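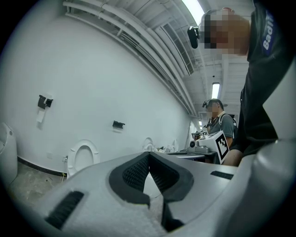
# Joner hand-held gripper: stock, setup and upkeep

**Maker:** Drurnamov
**Sold and serviced by:** Barema Equipment
**Replacement pad kit:** $396, in stock
**Page last revised:** 2018-04-11

The Drurnamov brochure calls the Joner "maintenance free". We service them, so you can guess what we make of that. It's a decent tool and we go on stocking it, but the pads wear, the vents clog and the calibration wanders if you let it. Read the rest of the page before you order. If it puts you off, that's cheaper for both of us than a return.

## What you get

The Joner is the light-grey model with the black V-notch pad and slotted vents in the housing. It's carried by hand, with the camera looking out over the pad, and whatever you record is meant to be played back later on an arm fitted with the matching Kashindye wrist. "Matching" is Kashindye's word. The bolt pattern does match. The cable exit doesn't, and you'll want the right-angle lead, sold separately for reasons neither company has explained to us.

In the case:

- gripper body with pad fitted
- one spare pad
- battery and charger
- marker sheet, unmounted
- hex key that's a bit too short for the rear pad screw (use your own)

## Setting it up

Drurnamov's quick-start card allows 2 minutes. We've never managed it with a new operator, and we've stopped telling customers to expect it.

1. Charge the battery fully before first use. The indicator goes green early, so leave it on the charger for another hour.
2. Mount the marker sheet on something flat and rigid. A box is all right provided the sides don't flex. Glossy tape over the print is not all right, and neither is a sheet that has been folded in someone's bag.
3. Check the ceiling lights. A bare fluorescent tube high in the view will pull the exposure down, and the markers go muddy before the operator notices anything wrong. Lock exposure manually. The automatic setting is described as "adaptive", and it adapts to the light fitting.
4. Run the calibration routine from the menu, moving slowly. The card says any speed.
5. Open and close the jaw a few times and watch the width reading. It should come back to the same number each time. If it doesn't, stop there and see Faults.

Long corridors and rows of identical fixtures are hard on the tracking. The brochure claims "robust operation in all interiors", which we'd like to see demonstrated in a washroom block with plain white walls and the same toilet repeated down one side. Put extra markers out in rooms like that, on the table or on anything solid that won't be bumped, and take one short test recording before committing the afternoon to it.

## The pad

The notch is the part that does the work and the part people ignore. Both inner faces carry a fine grid texture, and once it polishes smooth the grip goes off in a way that's easy to blame on the operator.

Drurnamov gives the pad a life of "up to" a figure so generous that we won't repeat it. On our hire units we change it at 80 hours of use. If you handle anything gritty, or set the tool down on bare concrete between takes, check it sooner.

Clean it with a damp cloth and a drop of dish soap. No solvent, no alcohol wipes. The manual permits alcohol wipes on one page and forbids them on another, and the pads we've seen after regular wiping have gone hard at the edges, so we side with the second page.

To change a pad:

- power off and take the battery out
- undo the front screw, then the rear one
- ease the old pad upward out of its seat; don't lever against the housing, it marks
- brush the seat clean
- fit the new pad with the grid facing inward, and nip up the screws evenly
- recalibrate, whatever the manual says about it being optional

## Vents and housing

The slots draw dust. On a site with unfinished floors they draw a lot of it, and the first you'll know is a fan noise that wasn't there in the morning. Use a soft brush along the slots at the end of each day. Compressed air gets recommended on the forums, but it drives the fluff deeper and we end up opening the housing to dig it out.

The shell scuffs. That's cosmetic, and we don't accept it as a warranty fault, nor does Drurnamov.

## Faults we see most

**Width reading drifts.** Usually a loose rear pad screw. Sometimes the encoder, and that one comes back to the bench.

**Recording stops with no message.** Battery contacts. Clean them with a dry cloth. The March firmware was supposed to add a warning. It added a warning for something else.

**Markers found, then lost.** Curled sheet, glare, or a forearm in the way. Try those before ringing us about the camera.

**Tool runs warm.** Look at the vents. If they're clear, send it in.

## Warranty and servicing

Drurnamov covers the electronics. Pads and batteries are excluded, along with anything they decide was "handling", a term they don't define. Our own service is a flat bench charge plus parts, and the usual turnaround is 7 working days. We'll ring with a quote before opening anything.

Please send the unit in its case with the battery packed separately, and leave the worn pad on. We can tell a good deal from how it has worn, and we'll post it back if you want it.

**Options:** right-angle lead, rigid marker board, second battery (get one), longer hex key.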